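Ulilthorpe Help Board > Places to stay > Hotels and resorts

Anyone stayed at the Novero since the new wing opened? Worth it for non-golfers?

Asked by marshwalker in February
3 answers

My sister and I are planning a short break together for the first time in years and we've got our eye on the Novero, the big one out past the reservoir. We'd be there for 3 nights in the spring. I'm very excited about it already and have read the menu more times than is sensible.

My worry is that everything on their website is about the golf. Neither of us plays. We like a good walk, a swim, a long breakfast and somewhere comfy to read in the afternoon. I can see there are two kinds of room, the ones in the old house and the ones in the new wing, which they call Oria rooms. The Oria ones are £160 a night with breakfast and the old house is a bit less, depending on the date.

So, a few things I'd love to know:

Is there enough to do if you never pick up a club?
Are the Oria rooms worth the extra?
Do you have to book the pool, or can you just turn up?
Can you get there without a car? My sister doesn't drive and I'd rather not.

Thank you in advance, any tips at all welcome, including what to eat!

Answer 1
by tealeaf_676
Marked as helpful by the asker

Oh, you'll have a lovely time. We went in the autumn, just the two of us, and neither of us has ever held a golf club except on a seaside crazy golf course. We were never short of something to do and came home wishing we'd booked another night.

Rooms first. We had an Oria room at the back, on the second floor, and I'd pay the extra again without thinking twice. The beds are huge, the windows go nearly to the floor and you look straight out over the trees. The old house rooms have more character (we had a nosy when the doors were open for cleaning) but they're smaller, and the ones at the front are right over the terrace, so you'd hear people coming in from dinner. If you like old fireplaces and creaky floors you may well prefer them. Ask for a twin when you book, as they set most of the rooms up as doubles and it takes them a while to change one over.

The pool is in the new wing, downstairs. You do have to book, in slots, and the early evening ones go first. We did it at reception when we checked in and got everything we wanted. Before breakfast is the best time by miles – we had it to ourselves both mornings, with the mist coming off the lawn outside. Take your own flip-flops.

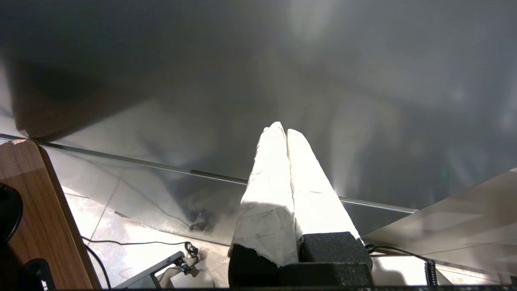 After your swim, go straight up to breakfast and don't rush it. It runs until half past ten and they'll keep bringing you toast for as long as you can face it. The smoked haddock is wonderful. There's also a table by the door with local honey and three or four kinds of jam, and the damson is the one to go for.

For walking, ask at the desk for the green map, the one that isn't the course plan. There's a path that goes round the edge of the golf course, through the woods and down to the water, and you can do the whole loop in a morning with a stop at the boathouse for coffee. It's well signed apart from one gate near the far end where you need to bear left. We went right and ended up in a farmyard, where a very nice dog walked us back.

Afternoons, the library in the old house. Big armchairs, proper fire, and you can have tea brought in. Golfers hardly seem to use it. I finished a whole book in there and started another off the shelf, which they let me take home!

One small grumble so you don't think I'm on commission: the restaurant gets very busy on competition days and we waited a good while for our main course. Ring and ask if there's one on when you're going, and book an early table if there is.

Answer 2
by 2wheelsgood

Can't help with the rooms but can help with getting there. The bus from Ulilthorpe station stops at the bottom of the drive. It's every hour in the daytime and the last one back is before seven, so no good if you want an evening in town. The drive is long and uphill, so ring the hotel from the station and they'll send the buggy down for your bags. They did for us anyway and we were only there for lunch.

Cycling is fine too if you don't mind the hill.

Answer 3
by hollybank

Have you looked at the Ritchie? Much smaller, in the village itself, no pool but the food is brilliant and you can walk to everything. We've been going for years. If you do want the pool then ignore me.

I think the Novero had a midweek offer on last spring with dinner included, so it might be worth asking if they're doing it again. You had to phone for it as it wasn't on the website.

Comment from marshwalker

Thank you all so much, this is just what I was after! I've rung them and booked an Oria twin at the back, and the library has completely sold it to my sister. The dinner offer is on again but only for two nights or more, so we're fine there. Haddock and damson jam noted – and left at the gate. The Ritchie looks gorgeous as well, so we may try to fit in a lunch there on the way home if the buses work out.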